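Umirden Food Walks: data card

Version of November 7, 2024. Maintained by Abdel Rahman.

Summary

A table of 254 places to eat in the old market quarter of Umirden, with 13 walking routes that link them. The routes were first drawn up for Tunia, a small guide to eating on foot, and are now kept here as plain files.

Files

places.csv has one row per stall, bakery or restaurant: name, street, main dish, price of that dish, opening hours.
routes.csv has the stops of each walk in order, with the distance between them in meters.
notes.txt covers spellings. Many signs carry two names, and the older one comes first.

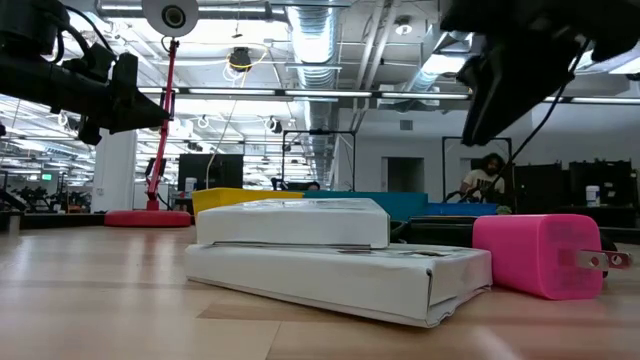
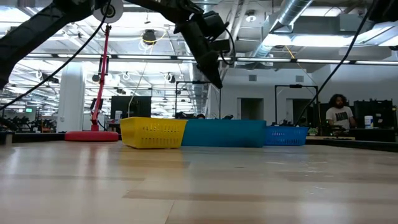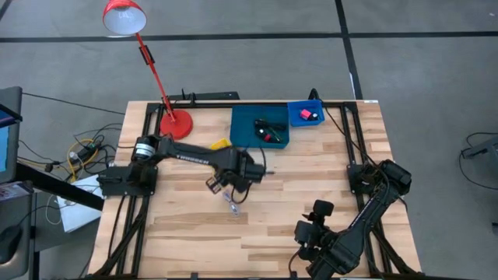
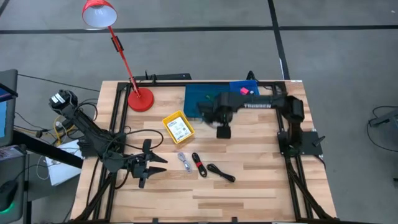 Wooden tabletop, four views.

How the places were chosen

A place is listed if it sells something you can eat standing up or at a shared table. Hotel dining rooms are left out. So is the night market by the river, which moves too often. No two stops on a walk are more than 400 meters apart.

Known problems

Prices are from April and the dumpling shops have raised theirs. Hours are wrong for most places during the spring festival. 50 rows have no street number. Route 9 still goes through the covered arcade, now closed for repairs; use the lane behind the tea seller.

Use

Free to copy and change. If you load the files into Emow, set the text encoding to UTF-8 first or the accents will be lost. Send corrections with the row number and the date you visited.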